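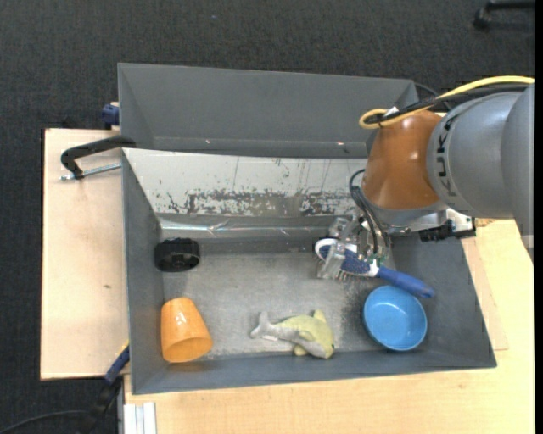 Cuaderno del taller de tintes, julio, 7:40

Entro temprano porque ayer dejé la cuba de índigo tapada con la manta vieja y quería verla antes de que Eimear (Quinlan, la otra Eimear viene por la tarde) metiera el palo y me la oxigenara toda. Huele bien, a establo pero bien. La flor está cobriza y el líquido de debajo tira a amarillo verdoso, así que la reducción va por donde tiene que ir. Le he puesto otra cucharadita de cal y la he dejado en paz, que bastante la mareé ayer.

8:15. Mojo las madejas de lana de Zisura. Tardan una eternidad en empaparse, creo que traen más grasa que las del lote anterior. Las lavo otra vez con jabón neutro y vuelta al cubo. Ojo, que el jabón bueno se acaba y lo que queda en el bote azul es el de fregar!!

9:30. Primera inmersión, 5 minutos, sin remover. Sale verde loro y se va poniendo azul en el aire, y mira que lo he visto veces y todavía me quedo como una boba mirándolo. Aireo 29 minutos (quería media hora, pero sonó el teléfono y la saqué antes de tiempo del tendedero para no mancharlo todo). Segunda inmersión igual. El azul de la madeja Jin queda más limpio que el de la Ploreris, que se va al gris en cuanto se seca un poco. Sospecho del agua del grifo de atrás. Mañana pruebo con agua de lluvia, si es que queda en el bidón.

11:00. Madejas pesadas en seco antes de teñir: 1.781 g en total. Lo apunto aquí porque la hoja de pesos se mojó y no se lee nada. Eimear Coughlan, si buscas la hoja, está en el radiador, pero no te hagas ilusiones.

12:20. Con el baño de cáscara de cebolla he metido la pata. Lo dejé hervir mientras hablaba con los de Wosongate por el pedido de alumbre y ha salido un marrón tristón, cuando yo quería el dorado de la muestra que está clavada en la puerta. El hierro no lo toqué, lo juro, aunque la olla es la que usamos en invierno para los grises y a lo mejor ahí está la gracia. Habría que rascarla bien o marcarla de una vez con pintura roja. Guardo el baño por si sirve para sobreteñir las dos madejas feas, porque con azul encima puede salir un verde botella bastante digno.

16:45. Aclarado con un chorrito de vinagre. El agua sale azul, luego menos azul, luego casi nada. La Ploreris sigue soltando, así que la dejo en remojo toda la noche.

Pendiente: pedir cal, preguntar en Wosongate si el alumbre viene en saco o en bote, cortar etiquetas de las que aguantan el agua. Y comprar guantes, que llevo las uñas como un pitufo.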